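# Laundry notebook, August

Back to the towel question. Last entry ended with me saying I'd believe the Kaltico dosing chart when I saw it work, and I still haven't seen it work. Writing down what was done this week before I start remembering it more kindly than it deserves.

The claim, for whoever picks this notebook up cold: Kaltico's sheet says a towel goes stiff because of hard water, and that the cure is more detergent. Their detergent, naturally. My own guess is the opposite, that we've been overdosing for months and the stiffness is detergent that never left the cloth. Both stories sound fine, and that bothers me. A story that sounds fine is cheap.

## Setup

Washer is the front loader in the small room. Cotton program, warm, same setting on the knob every time. I put a pencil mark on the notebook cover to remind me which setting, and I've been checking it before each start after the mess in the first round, when two loads went through on different programs and I only noticed when one finished early. Those two are thrown out. I know it's tempting to keep them. They agreed with me.

Test towels are the Buchanan bath towels, all bought together, all used in the same house for the same stretch of time. Weighed dry on the kitchen scale before going in. Each test load gets made up with old sheets so the machine isn't running half empty, and the sheets are the same sheets each time.

Doses:

- Low: 30 ml, measured in a medicine cup, not the cap.
- Chart dose: what Kaltico prints for hard water and a full load, 142 ml. I read that line three times. It's a lot of detergent.
- Zero: plain water, nothing in the drawer.

About the cap. The lines inside it are useless. I filled it to the middle line four times with water and poured it into the cup and got four different readings, depending on how level I held it and whether I counted the bit that clings to the side. Anyone dosing by cap is dosing by mood. If we change nothing else out of all this, we should stop using the cap.

## What got measured, such as it is

Stiffness is the weak part. I don't have an instrument for it and I'm not going to pretend my thumb is one. What I did: dried towel hung over a broom handle, folded edge lined up with a mark, and measured how far out from the handle the free end stuck. A soft towel hangs straight down. A board sticks out. It's crude but two people got close to the same number on the same towel without seeing each other's, and that's better than "feels nicer."

The other test was the rinse test. Washed towel straight from the drum into a bucket of clean warm water, swish for a minute, look at the suds. This one is everybody's favorite on the internet and I trust it least. Warm water and vigorous swishing will give you some froth off practically anything. To check, I ran a brand new dishcloth through the bucket, never washed with anything by us. It made bubbles too. Fewer, but it made them. So "look at all that soap coming out" has to be read against the dishcloth, and I haven't seen a single web page that does it.

Results so far, in plain words because the numbers are too few to deserve a table:

The chart-dose towels stuck out farthest from the broom handle. The low-dose ones hung closer in. The zero-dose towels hung closest of all on the second wash, but they also smelled like towels washed in plain water, so that's not a recommendation.

That looks like a win for my side. I don't want to take it yet. Reasons:

1. All the chart-dose towels happened to dry on the outdoor line on the windy day or on the rack nearest the window. Drying does a lot to a towel. Air drying without movement makes cotton stiff whatever you washed it in. I've mixed up two causes and I did it by being lazy about where I hung things.
2. Nobody has tested our water. We say "hard" because the kettle furs up. The kettle furring up tells you there's some mineral in there. It doesn't give you a row on the Kaltico chart. The strips are on order.
3. I was the one who made up the loads, and I was also the one reading the ruler on most of them. I wanted low to win.

## The Eltosik ball

Somebody left an Eltosik laundry ball on the shelf with a sticky note reading "try it." The package says it replaces detergent for 300 washes. It's a plastic ball with pellets in it.

I tried it, once, with towels. They came out about like the zero-dose towels, to the point where I couldn't sort them by smell or by the broom handle with my eyes shut, and I had a colleague shuffle them. One load isn't much. But the fair comparison for a ball is plain water, and the package compares it with "leading detergents," with no figure given. Until there's a load where the ball beats nothing, I'm treating it as nothing. It goes back on the shelf. Please don't take it as permission to leave me more things with sticky notes on them.

## Drawer and room notes

Before the next round I want to be sure the machine itself isn't adding something. If there's old product sitting in the drawer or behind the door seal, then my zero-dose loads were never zero. That would explain why even those gave a little froth in the bucket, and it would shrink every difference I thought I saw.

So, in order, before any more towels:

- **Drawer out and washed.** Hot water in the sink, old toothbrush into the corners and under the siphon cap. Look up into the housing with a flashlight while it's out. Write down what's there before wiping it. I skipped that last time and then had only my memory of "some gunk," which could mean anything.

- **Door seal.** Pull the fold back all the way along, wipe, look at the cloth. Do the bottom of the fold twice.

- **Empty hot run, nothing in the drawer.** Watch the door glass during the last rinse. If there's foam on it with no load and no detergent, then the machine has been carrying product over from one wash to the next and every zero in this book needs an asterisk.

- **Room check.** Door of the washer clear, cable lying along the wall and not under anybody's feet, bucket kept out of the corner so the machine can be got at. Towels in daily use stay on their hook and don't get pulled into the test pile by someone being helpful. The pink one isn't a Buchanan, so it doesn't count for anything here.

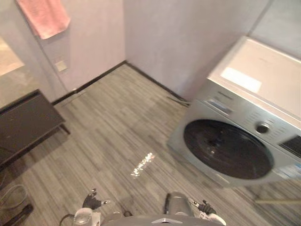 - **Second empty run, only if the first one foams.** Same setting. If it foams again I'm going to stop and think before running a third, since water costs money and a third would just be me hoping.

## Drying, done properly this time

Half of each dose group on the indoor rack, half in the dryer on low. Positions on the rack drawn from slips of paper. I know that sounds fussy for bath towels. It takes a minute and it would have saved me the whole first week.

Rack towels don't get shaken out. Some people snap them first and some don't, and the snapped ones do come out softer as far as I can tell, which is one more thing muddying the early results. Everyone hangs them the same way: out of the drum, over the bar, leave it alone.

Dryer towels come out as soon as it stops. The dryer is a much bigger hammer than the detergent, I suspect. If tumbling makes all three doses feel alike, then the dose question hardly matters in any house with a dryer, and that would be worth knowing even though it makes this notebook look a bit silly.

## On the vinegar

Three different people have now told me to put vinegar in the softener slot. Trivico even sells a bottle of it with a washing machine on the label, at a price that would make a salad nervous. I'm leaving it out of this round completely. One thing changed at a time. Also I'd want to look at what it does to a rubber seal over a few years before I made it a habit, and I've seen confident statements both ways from people who didn't seem to have looked either.

If we do test it later, it has to be plain grocery vinegar next to the Trivico bottle next to an extra rinse with water only. My money is on the extra rinse. I've been wrong before in this book, see the dryer sheet pages.

## Odd reading, unresolved

One low-dose load weighed 2890 g coming out after spin, towels only, sheets pulled aside. The next low-dose load, same towels, same program, came out 400 g heavier. That's a big cupful and more of water. Either the spin was cut back because the load bunched up on one side, or I weighed a towel twice. I can't tell from my notes, which say only "check this," in handwriting I'm not proud of.

If the spin really is that uneven from load to load, then how much rinse water gets thrown out is uneven too, and so is whatever was dissolved in it. That could be bigger than the dose effect. So from now on: wet weight after every load, written down at the scale, on the page and not on the back of my hand. Listen for the spin as well. It hunts and slows when it's unbalanced and you can hear it from the kitchen.

## Still to do

- Water strips when they arrive. Test the cold tap and the hot tap separately.
- Wash four low and four chart, second person reads the ruler, labels on the inside of the hem so they can't be seen.
- Keep two Buchanan towels unwashed in a bag as the reference. Not opened, not "just used once."
- Ask Kaltico where 142 ml comes from. I don't expect an answer, but the date I asked should be in here.
- Find the other medicine cup.

For now the house dose stays at the low amount, mostly to save detergent. I wouldn't yet tell anyone it makes softer towels.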